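About Penditum

Home / About Us / Shop / Classes / Find Us

Hello, and thank you for clicking on the page that most people skip. We're Penditum, a small company in Guststead that makes printed cloths for tables, walls and windows, and sells plain paper to go along with them. If you came to us through a birthday present or a craft fair, you may only know one half of what we do, so please pull up a chair while we tell you the rest.

We started with one long table and a great deal of borrowed fabric. The idea was simple enough: we liked paintings, we liked tablecloths, and we couldn't find many tablecloths that looked like paintings. What we could find was printed small and shiny, with the picture in the middle and a lot of beige around it. We wanted brushstrokes all the way out to the hem, so that you could set a teapot down in the middle of a river and feel pretty good about it.

The first cloth we were proud of was a night river, all blues and golds, and it is still the one people ask for by name (well, by "the one with the stars"). We've had other favorites come and go, including an orchard and a rather gloomy harbor that we loved more than our customers did, but the night river has never been off the list.

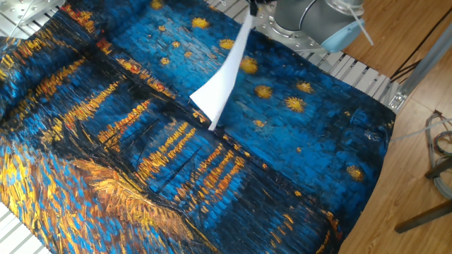

The Penditum Letter, No. 300

Our workshop is on the ground floor of the Agbenyega Building, which older folks in Guststead still call the seed store. We have 1,489 square feet, and we could tell you what happens in every one of them! The cutting tables are along the north side where the light is even. The sewing machines are in the back, by the radiators, and there's a shop counter by the front door with a bell that works when it feels like it. Upstairs is the class room, with the good windows and the not so good stairs.

Everything we sell passes over a table before it leaves. Cloth does funny things when it's been rolled up for a while, and a print that looked perfect on the roll can turn out to have a pulled thread or a pale spot right through the best part of the sky. So each one gets opened out and looked at by a person, with the lights on, and then looked at again from the other end. Last year that came to 2,458 cloths. It's slow and we know it's slow, and in the run-up to the holidays there is a certain amount of muttering, but we would much sooner find a flaw ourselves than have you find it with company coming.

After that comes the folding, and folding is something we have opinions about. We fold face in, in thirds and then in half, with a sheet of plain paper between the layers wherever two dark areas would touch. A deep blue can rub if it travels a long way in a hot truck, and the paper keeps the layers from dragging on each other. A fold made over paper is also a softer fold, so you'll have less ironing to do at your end.
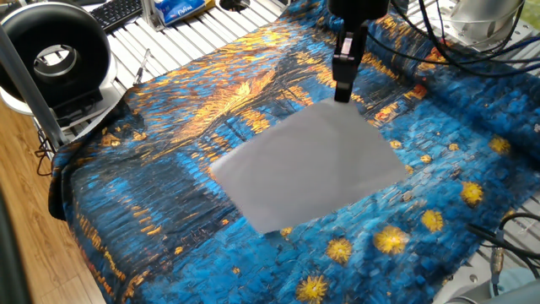
We're often asked whether you can skip the paper when you put a cloth away at home. You can, of course, it's your linen closet! But if you've kept the sheets that came in the parcel, they'll do the same job again for years, and a cardboard tube does even better if you have the room. Please don't use newspaper. We've seen what it does to a pale border, and we've had to write some very sympathetic emails.

It was the paper that got us into our second line of business. Customers kept writing to ask where they could buy more of it, and for a long time we just stuffed extra sheets into their next order. Eventually we gave in and put it in the shop under its own name, Taveta, after the street where our very first table stood. Taveta paper comes plain, in packs of 300 or 600 sheets, and people use it for all kinds of things we never thought of: sewing patterns, drawer liners, children's drawings, wrapping, and one entire set of scenery for a school play.

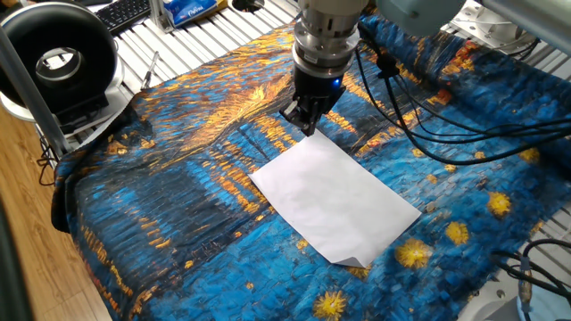 Our classes grew out of all this too, and they may be the part of the week we like best. They run from September to June in the upstairs room, and nobody needs any experience. We do a cloth care class, a hemming class, and a very popular evening of simple paper folding, which begins at 7 p.m. and ends when the cookies are gone. For the folding we leave one of our printed cloths on the table, and beginners soon see why. A blank white sheet stands out beautifully against all that deep blue, so you can tell where its edges are from across the table, and even a little folded corner, like the one curling up at the bottom of the paper on our starry cloth, shows up as a tidy gray triangle. On a white table you'd be squinting for it. The cloth also gives a bit under your hands, which is kind to a fresh crease, although for a really sharp one we'll hand you a board.

You're welcome to bring a friend, a parent, or a patient older child. Tea and coffee are included, and so is the paper. We only ask that you keep cups on the side counter until the folding is done.

As for where we're headed, we don't have big plans. We'd like to bring back the orchard in a wider size, and we've been trying out a heavier cotton that hangs well on a wall. We're also working on a repair service for older Penditum cloths, mostly for hems and small tears, and if you have one that's seen a lot of Sunday dinners we would love to hear about it.

Visiting us

The shop counter at the Agbenyega Building in Guststead is open from 10 a.m. to 4 p.m., and we close for two weeks in July while the machines are serviced. Parking is behind the building. If you'd like to see a particular cloth opened out, send us a note through the contact form the day before and we'll have it on the table when you arrive.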